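# Gathering Examples, Session 3: The Sorting Task

Notes to go with the practical, 28 May 2025. Please bring these along with you, and a pencil, as the tablets in the Nurton room are slow to wake up and you will want to jot things down while they are fresh in your mind.

Last time we talked (at some length, I'm afraid – thank you for your patience!) about what a learning system does with the examples we give it. Now we come to making them. The job is an old favourite of mine: soft toys, balls, blocks and odds and ends start out in one heap, and the arm moves them, one at a time, into boxes with a round hole in the top.
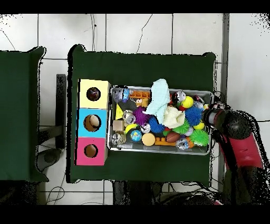
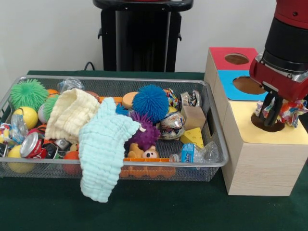 **How many examples do we need before the arm can do the job by itself?**

More than you would like, and it depends a good deal on how varied they are. Our first set for this task, which Veikko Räsänen put together in August, came to 685 examples, and the system trained on it was quite good with firm, round things and rather poor with anything floppy. When we looked back through the set we found that most of the examples were of balls, which are pleasant to pick up, and very few were of cloths, which are not. A smaller set with a fair share of awkward things in it would have served us better, I think, and it would have been a good deal less work for poor Veikko.

## What counts as one example

One example runs from the moment you press start to the moment you press stop, and holds one item moved from the heap to a box. Begin with the arm at its rest position. Reach, grasp, lift, carry, let go, and come back to rest before you stop. It is very tempting to press stop as soon as the item has dropped, but then the system never learns how to come home again, and we did lose a whole afternoon's work to that once.

If you fumble a grasp, carry on and try again in the same example. A recovery is worth having. If you drop something on the floor, though, stop, mark the example as spoiled and start a fresh one.

## Working in pairs

One of you steers and the other keeps the log, and you change places after every 13 examples. I know that seems an odd number – it comes from the length of the log sheet, which has 13 lines, and I have never got round to making a longer one. Tired hands make jerky movements, and the system will copy those just as faithfully as it copies the smooth ones.

The person with the log writes down:

- the item, in plain words ("blue spiky ball" will do nicely)
- which box it went to, by the colour of its top
- how many tries the grasp took
- anything strange, however small it seems

Do use the same words as the pair before you where you can. Kieran Keane spent a good part of last term finding out that "flannel", "face cloth", "towel" and "rag" were all the same thing, and he would be glad not to do it again.

## Mixing up the heap

Give the contents a proper stir between turns. If the cloths are always on top, the system may well learn that the first thing to reach for is whatever lies on top, whatever we had hoped to teach it. Bury a few things. Let some of them touch, overlap and hide each other.

The same goes for choosing what to pick. Left to ourselves we all go for the easy one near the middle, so before you press start, let your partner name the item. If it can't be reached without moving something else, that is fine, but make a note of it and move on to another for now. We will come back to shoving things aside in the Kinnear session.

## Before next time

Copy your log into the Olline folder under your pair number and look through 2 of your own recordings from start to finish. Write a short paragraph on each: where did you hesitate, and would a newcomer be able to tell what you were aiming for? Half a page is plenty.

Spare log sheets are in the tray by the door, and the reading for next time is chapter 3 of the Momside booklet, leaving out the part on sound.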